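DRUSTNESS, 28 February 2023. Vuvard, the secondhand denim shop on Valentini Street, will stop using the words "like new" on its listings and price tags. The change covers all 2,368 pairs of jeans now in stock.

"I have never seen a pair of worn jeans that was like new," said Abbas Kiani, who owns the shop. "Customers know it too. They read the tag, they look at the seat, and they put the jeans back."

Tags will instead say where the denim has faded, whether the stitching around the pockets holds, and how badly the legs crease after folding. Bleached areas will be listed as bleached areas. Vuvard used to call them "vintage character" and charged $9 more for it, a practice Kiani says he can't defend.

The shop makes no promise that plainer tags will sell more jeans. A trial in September covered 500 pairs, and returns went down, but Qianru Xu, who handles pricing, isn't ready to credit the wording. "It was a slow month," she said. "Fewer sales, fewer returns. Ask me again in a year."

Vuvard is also dropping its green sticker. Xu said over half the customers she asked took it to mean a discount.

Jeans can be returned unworn within 3 weeks, with the tag.
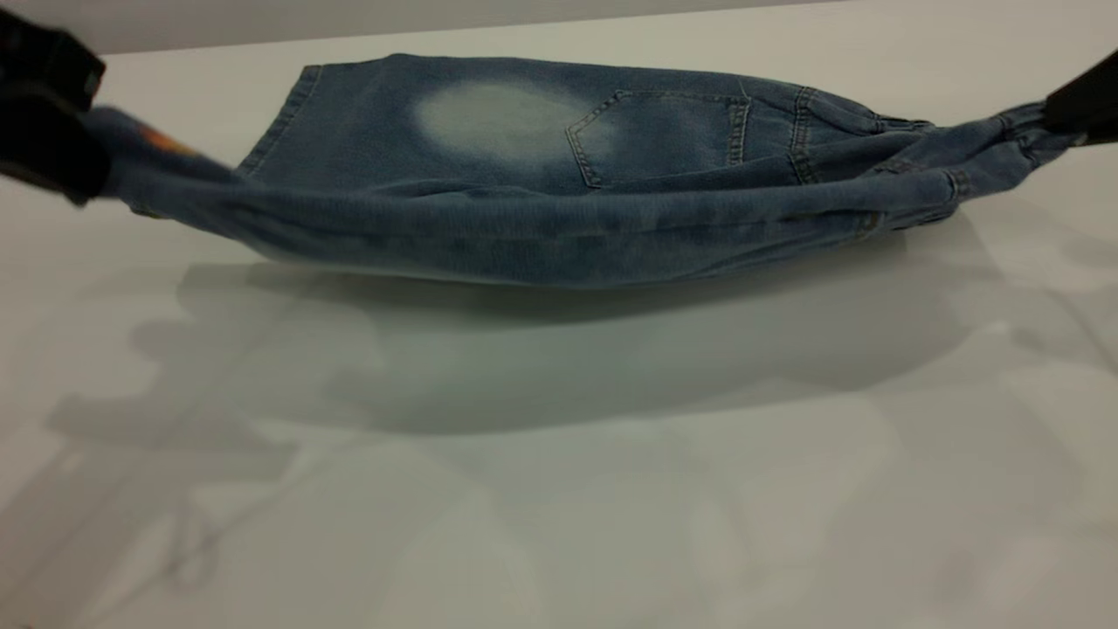

Stock listed before today will keep its old price until it is retagged, and the green stickers will come off at the same time. Questions about a particular pair should go to the shop counter.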